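Getting Groceries to the Door: How a Small Town Store Handles Delivery Days

Project report, Retail and Supply Chain course
Neelam Pathak

Why I picked this

My grandmother orders her groceries online every week, and every week at least one thing on her list comes back swapped or missing. I wanted to know what goes on between her pressing the button and the bags landing on her porch. Durcombe, the store she uses, said yes when I asked to follow its delivery side through September, and I had such a good time doing it that my notes ran to three notebooks!

What I looked at

Durcombe serves the town of Skavport and the villages up the coast road. It runs its delivery slots through an ordering program called Tenance, and the store manager let me have a month of order records with the customer names taken out. That gave me 2355 orders to work with. I also spent my Tuesday mornings in the store with the pickers (the people who walk the aisles and fill the bags), starting at 6 a.m., and I talked with Griet Timmermans, who plans the van routes.

I sorted the orders into two piles: the ones that went out exactly as placed, and the ones where something was changed, left off or delivered outside its slot. I expected the first pile to be a lot bigger. In the end 1268 orders went out exactly as placed, a little over half.

What goes wrong, and where

Most of the changed orders had a single swap, usually in fresh produce or bread. The website shows stock as it stood when the store closed the night before, so if the morning shoppers clear out the bananas, the online customers find out last. The pickers know this very well. One of them does all her produce first and goes back for the cans later, even though her handheld tells her to do it the other way around, and her orders had fewer swaps than anyone else's on the mornings I was there.

Late deliveries were a different story. I had guessed traffic, and I was wrong. Griet showed me her route sheets, and the slow part is loading. Bags are stacked in the order they are picked, then the driver has to dig for the right ones at each stop. On a run of 22 stops, that digging adds up fast. She has been asking for numbered shelves in the vans for a while now, and after riding along for a morning I am completely on her side.

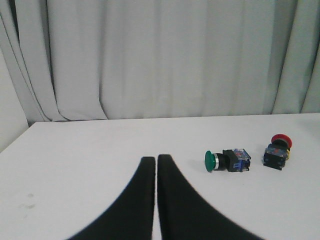 Griet also told me about the Marar route, which goes out to the farms and is the one she worries about most. It has only 10 regular stops, but they are far apart, and if one customer isn't home the driver can't easily come back. She calls ahead to every one of them herself. I loved this part of the project, because none of those calls show up in the records at all, and I would have missed them if I had stayed at my desk.

What I would try

My first suggestion is to pick produce and bread before anything else, for every order. It costs nothing and the store could start tomorrow. The second is to load the vans in reverse, last stop first, with the stop number written large on each bag. The third needs some money: having Tenance update its stock count during the morning as well as overnight. The manager thought the first two were doable and made a face at the third.

Limits

One month is short, and September is a calm time for groceries. I would love to see the same records for the week before Thanksgiving. I also only watched the morning shift, so I can't say whether the afternoon pickers work the same way. And the records don't say why an item was swapped, only that it was, so my reasons come from what I saw and what people told me.

Thank you to everyone at Durcombe for putting up with me in the narrow aisles, and to my grandmother, who let me read all her old receipts.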